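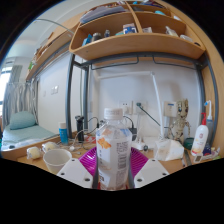

4. What listeners did when the hosts changed

I went into this part of the study with a pretty simple guess. When Mendeck swapped out the whole on-air crew of its evening sports show in December, I figured the regulars would grumble for a week or two and then settle back in. People like their routines, and the show kept its name, its theme music and its slot. How bad could it be?

Well, it depends on who you ask and what you count as leaving. Of the 395 regular listeners who filled in my survey, 44 told me they had stopped listening completely. That's a smaller group than I expected from the noise on the message boards (and there was a LOT of noise). But "stopped completely" turned out to be a clumsy question. Plenty of the others had the show on in the kitchen and couldn't tell me who was hosting it, or they'd catch the first segment and wander off when the phone calls started. I should have asked about attention, and I only asked about presence. I come back to this in Section 6, where I complain about my own survey at more length.

The interviews helped. I talked with 18 people, mostly by phone, and I let them take the conversation wherever they wanted. What they wanted to talk about was hardly ever the new hosts' knowledge of the game. The new hosts know plenty! They talked about running jokes, the way one of the old pair would sigh before reading a hockey score, the made-up prize for the best caller. One man in Trirkden had been calling in for so long that the old hosts knew his dog's name, and when the new team asked him to spell his own, he hung up and didn't call again. He still listens, by the way. He's one of my "stayed" people, and I think that says something about how rough that category is.

I'd borrow the old idea of one-sided friendship from television research here, but with a warning. Call-in radio isn't fully one-sided. Some of these listeners had been on the air dozens of times, and the hosts talked back to them. So what they lost was partly a friendship in their heads and partly a real, if thin, acquaintance. My coding scheme lumps the two together, and when I tried to pull them apart afterward I couldn't do it in a way that a second coder agreed with.

Then there's the podcast version. Mendeck had always put the show up on Bilimell the next morning, and after the changeover the episodes were cut down to 50 minutes, with most of the calls taken out. I didn't plan to study this at all. It came up because interviewees kept mentioning it, usually with some heat. For the people who listened live, the host change was the big event. For the podcast crowd, the missing calls bothered them just as much, and a few hadn't really separated the two in their minds: new voices, shorter show, fewer callers, all one big letdown. That makes it hard for me to say that the hosts alone caused anything, and I won't.

I presented an early draft of this section to a small reading group.

Figure 2. A clear plastic water bottle with a white screw cap.

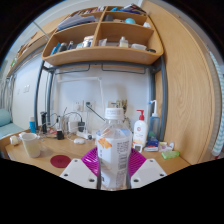

Ronja Backlund thought I was being too kind to the station. Listeners had been told for years that the show belonged to them, she said, and then they found out about the new lineup from a short notice on the website, so of course they felt pushed out, and she wondered why the paper spent so many pages on jokes and sighs and so few on that notice. Would they have minded the same hosts if somebody had said goodbye properly?

It's a fair point and I've gone back and forth on it. I reread all the transcripts with her question in mind. The missing farewell does come up, more than I had noticed the first time, though people tend to mention it in passing and then go right back to the jokes. I had filed those remarks under "general annoyance," and I've since given them their own code. The tables in this version use the new coding.

What I'd really like is a comparison case. Msimang replaced its morning team the same winter and gave the old hosts a full last week, with callers, cake and a lot of crying on air. I asked for access to their listener panel and haven't heard back. Without it, I can say that the goodbye mattered to the people I spoke with, and I can't say how much of the drift it would have stopped. The next section looks at the callers themselves, who turned out to be a much odder bunch than the listeners as a whole.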